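Brismont Fixed-Rate Home Loan

Product information for residential borrowers
Last reviewed 2021-04-28

Overview

The Brismont Fixed-Rate Home Loan is a mortgage for borrowers who wish to buy a home to live in, or to move an existing home loan from another lender. The interest rate is set on the day the loan agreement is signed and does not change during the fixed period. Monthly payments of principal and interest remain the same throughout that period.

The loan is available to salaried applicants, to self-employed applicants, and to owners of small and medium-sized companies who draw their income from the business. Joint applications are accepted from two persons who will both be named on the title.

Who may apply

Applicants must be at least 21 years of age when the application is filed. Salaried applicants must have completed their probation period with their current employer. Self-employed applicants and company owners must show two full years of trading under the same license. Applicants who have changed the legal form of their business within that time may still apply, provided the earlier accounts are supplied.

Citizens and legal residents are both eligible. Applicants who live abroad should refer to the Brismont Non-Resident Home Loan, which has its own terms and a separate application form.

Loan amount and down payment

A down payment of at least 20 percent of the purchase price is required. The purchase price or the appraised value, whichever is lower, is used to set the loan amount. Where the appraisal comes in below the agreed price, the borrower must pay the difference from his or her own funds or withdraw the application.

The down payment may come from savings, from the sale of another property, or from a gift made by a close family member. Gifted funds must be supported by a signed letter from the giver stating that repayment is not expected. Funds borrowed on a credit card or personal loan are not accepted as a down payment.

Fixed period

Borrowers may choose a fixed period of two, five, or 8 years. When the fixed period ends, the loan moves to the Brismont standard variable rate unless the borrower selects a new fixed period in writing. A notice is mailed to the borrower before the change takes effect, setting out the rates then on offer and the date by which a choice must be made.

Income of company owners

Company owners are assessed on the average net profit shown in their two most recent sets of annual accounts, together with any salary they draw. Depreciation on machinery and equipment may be added back to profit where the accounts show it as a separate line. Leased equipment is treated as a running cost and is not added back.

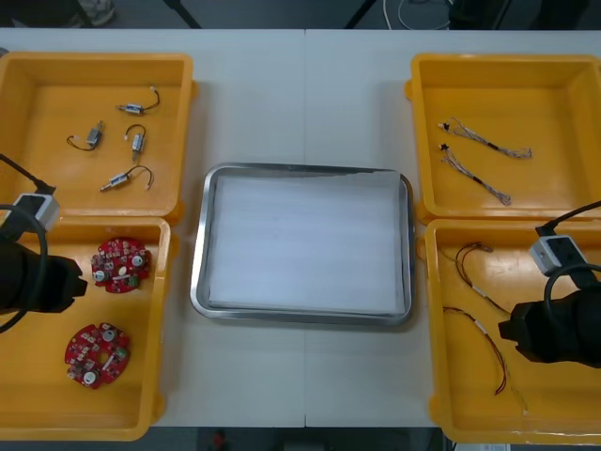
Where a company has more than one owner, only the share of profit that belongs to the applicant is counted. Profit kept in the business may be included if the company's accountant confirms in writing that it could be paid out without harm to daily operations. Loans made by the owner to the company are not treated as income when they are repaid.

Questions about the treatment of business income should be directed to Shahnaz Barua, Senior Underwriter, Self-Employed Lending. Applicants are encouraged to raise such questions before the property is placed under contract.

Documents required

All applicants:
Government-issued photo identification
Proof of current address
Bank statements for the last six months
Signed purchase agreement, or the latest statement of the loan to be replaced
Evidence of the down payment

Salaried applicants:
Letter of employment stating position, salary, and start date
Pay slips for the last three months

Self-employed applicants and company owners:
Trade license and ownership papers
Annual accounts for the last two years
Business bank statements for the last twelve months
Tax filings for the same two years, where these apply

Copies may be uploaded through the Ratix document portal or handed in at a branch. Originals must be shown once before closing. Documents in a language other than English must be accompanied by a certified translation.

Appraisal

The property is appraised by a firm on the Brismont approved list. The fee is paid by the applicant when the appraisal is ordered and is not refunded if the loan does not proceed. An appraisal report is valid for 90 days. An applicant who believes that the report contains an error of fact may ask for a review, which is carried out by an appraiser who did not take part in the first report.

Fees

Application fee: none
Processing fee: 502, payable at closing
Appraisal fee: as quoted by the appraisal firm
Late payment fee: as stated in the loan agreement
Copy of past statements: free of charge through online banking

Government registration charges and title costs are paid by the borrower directly and do not form part of the loan.

Early repayment

Borrowers may pay up to 10 percent of the outstanding balance in each loan year without charge. Amounts above this limit that are repaid during the fixed period are subject to an early repayment charge, calculated as set out in Schedule 2 of the loan agreement. No charge applies once the loan has moved to the standard variable rate.

A borrower who sells the property and buys another may ask to carry the fixed rate over to the new home. The request must be received before the sale is completed, and the new property must meet the lending terms in force at that time.

Insurance

Building insurance for the full rebuilding cost must be in place from the date of closing and kept up for the life of the loan. Life insurance is strongly advised but is not a condition of approval. Borrowers are free to select any licensed insurer.

Processing time

A decision in principle is normally issued within two working days of a complete application. Final approval follows roughly ten working days after the appraisal report is received. Applications from company owners may take longer where further accounts are requested.

Contact

Home Loan Desk: Hacer Avcı, Manager, Residential Lending
Existing borrowers: Yae Nakajima, Loan Servicing
Complaints: Rin Yagi, Customer Relations

Inquiries may be made at any Brismont branch during opening hours or through the secure message service in online banking. Rates and terms are subject to change until the loan agreement has been signed by both parties. Approval is subject to credit assessment.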